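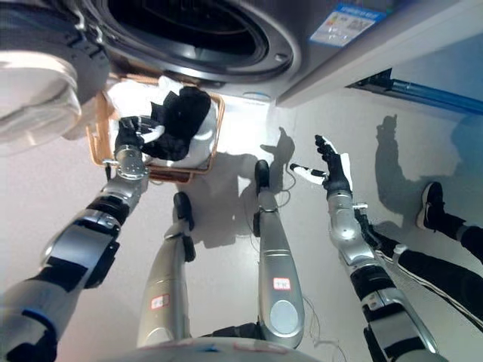

Clurgate Hall Basketball: Frequently Asked Questions

Posted September 2024
By Anjana Kanagaratnam

We get the same emails every season, so the answers now live on one page. Please read it before writing to us. We will know if you didn't.

When does the season start?

The men's and women's teams both open at home in the first half of December. The exact schedule goes up once the league has finished changing its mind, which last year took three drafts and a phone call. Dates printed on the back of the pocket calendar at the hardware store are from a previous season. We have asked them to stop.

How many people does Clurgate Hall hold?

1137, according to the plate by the main entrance. That figure includes the bench seats behind the north basket, where you can see one corner of the court very well.

Are seats assigned?

Only in the two center sections, which belong to season ticket holders. Everything else is first come, first served. A coat holds a seat until tipoff. After tipoff it is a coat.

How much is a season ticket, and what do I get?

Prices are on the ticket page and went up a little this year. A season ticket covers all nine home games for one team, or you can buy the double and see both. It doesn't cover playoff games. Holders get first pick of playoff seats, assuming we provide a playoff game, and we understand why you might want that in writing. It's in the terms.

I moved away. Can I get a refund?

Yes, for games not yet played, if you tell us before the midseason break. Losing streaks don't qualify as moving away, even emotionally.

Can I bring my own food?

Small snacks and a sealed water bottle are fine. Full dinners are not, and neither is anything that needs a knife. The concession stand sells hot dogs, popcorn and a chili that has its defenders.

What about bells, horns and drums?

Drums are allowed in the student section only. Air horns are not allowed anywhere, including the parking lot, including after a win. Bells are allowed until somebody in front of you turns around twice.

Who is the mascot supposed to be?

A heron. We know what it looks like. The costume was ordered from a catalog and the beak was an extra.

Why did the Arkov game move to the afternoon?

Arkov travel by bus and have over four hours of road each way, and the league now asks us to finish early enough that they get home the same night. We return the favor in the spring and they do the same for us. Tickets with the old tipoff time are still good. Just show up earlier.

Is the Skototska Cup a real trophy?

It's a real trophy for a game that doesn't count in the standings. The two teams have played for it each preseason since the old gym was torn down. It is named after the bakery that paid for it, and the handles come off if you lift it with any feeling. We don't have it at the moment.

Can my kid shoot on the court after the game?

After women's and men's games alike, the floor opens once the teams have left it. Sneakers only. Bring your own ball with your name on it, as ours go back on the rack. The lights dim when it's time to leave, then dim again for parents who are still working on their free throws.

How do I get a player's autograph?

Wait by the rail on the east side. Most of them come over. Please don't ask anyone to sign a phone, a forehead or a parking ticket.

Are games streamed?

All home games are, on the team page, with a single camera at half court and student commentary. Away games depend on the host. If the sound goes out, refresh the page. If it comes back and you preferred it the other way, there's a mute button.

Can I try out for the team?

You have to be enrolled and eligible. Walk-on tryouts are held before preseason practice and are posted on the athletics board. Being tall in the bleachers has been suggested to us as a qualification, and we've passed it along.

Where do I park?

Lot C is free on game nights. Lot B is free until it isn't, so read the sign. The grass by the softball field is not a lot.

I lost something at a game. Do you have it?

Try the front desk during office hours and describe it as best you can. "A black glove" will get you shown a box.

This site uses cookies to remember your preferences. By continuing to browse, you agree to their use. Accept | Manage settings

Recent items
Preseason roster announced
Season ticket renewals now open
Skototska Cup: recap and box score
Parking changes at Clurgate Hall
Student section rules, revised again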